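Berico FX Filter Fans for Control Cabinets

Most people who ring us for a cabinet air conditioner don't need one. They need a filter fan, fitted low on the door, with an exhaust grille high on the opposite side, and somebody willing to change the mat now and then. The Berico FX range is what we sell them. It moves room air through the enclosure. It will never make the inside of a cabinet colder than the room it stands in, whatever you may have read in a catalogue.

There are two sizes. The FX 20 is for small wall boxes with a power supply, a relay or two and perhaps a modest drive. The FX 86 is for floor-standing cabinets. We used to stock the sizes in between and stopped, as customers picked the middle one by instinct and then came back for the large one.

About the airflow figure

Every maker of filter fans prints a free-air figure, measured with no filter, no grille and no cabinet. Berico prints one as well, and we would ask you to ignore it. Use the installed figure on the data sheet, taken with a clean mat and the matching exhaust grille, and then assume the mat won't stay clean. In a joinery shop or a flour mill it may be half blocked well before anyone thinks to look.

If your heat load only works out with the free-air figure, the fan is too small. Buy the bigger one or move some of the heat out of the cabinet.

Do you need one at all?

Possibly not. A painted steel cabinet standing clear of the wall loses a fair amount of heat through its own sides. Before ordering, put a cheap thermometer near the top of the enclosure on a warm working afternoon and leave it there. April readings tell you very little about August. If the air inside stays comfortably under the lowest limit among your components, keep your money. Every hole you cut in a door is a hole you then have to look after.

If the room itself is hot, a filter fan won't help and you want a closed-loop cooler. If there is oil mist in the air, same answer. We have been asked whether a finer mat will deal with oil mist. It clogs.
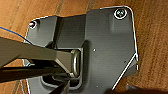

Fitting is straightforward provided you use the template in the box and not the one printed on the carton, which has been known to come out slightly short. Cut the opening, deburr it, check the gasket is seated all the way round and press the housing in until the clips bite. The clips are made for sheet steel. On thick plastic doors they hold badly, whatever the leaflet says, and you should use the screw fixing points at the corners.

Fit the fan so that it blows into the cabinet. Blowing out seems sensible, hot air being what you want rid of, but it pulls unfiltered air in through every cable gland and hinge. Renji Takagi, who handles our returns, says the insides of those units can usually be told by the dust alone.

Sealing

The housings carry an IP54 rating with the standard mat in place. Take the mat out and the rating goes with it. An optional hood is available for splashing water. We don't recommend either size for jet washing, hood or no hood, and we turn down warranty claims where it has been done.

Noise

The FX 20 is easy to live with beside a desk. The FX 86 isn't. You will hear it across a quiet room, and a worn bearing makes it worse. A thermostat helps by letting it rest.

What comes in the box

Filter fan with guard and mat
Matching exhaust grille with mat
Gasket
Cutting template
4 corner screws

Sold separately

Thermostat, normally open
Splash hood
Replacement mats, packs of 18
Blanking plate, for when you find you didn't need the fan

Third-party mats will fit if cut to size. We have no strong objection to them, though some are so dense that they choke the fan, so compare temperatures before and after.

Ordering

Please tell us the cabinet dimensions, the highest room temperature you have measured and the heat given off by the components, with the supply voltage. If you don't know the heat figure, send the parts list and we will work it out. Orders for the FX 86 can take up to 20 working days when the grilles are short, and that happens more often than we would like.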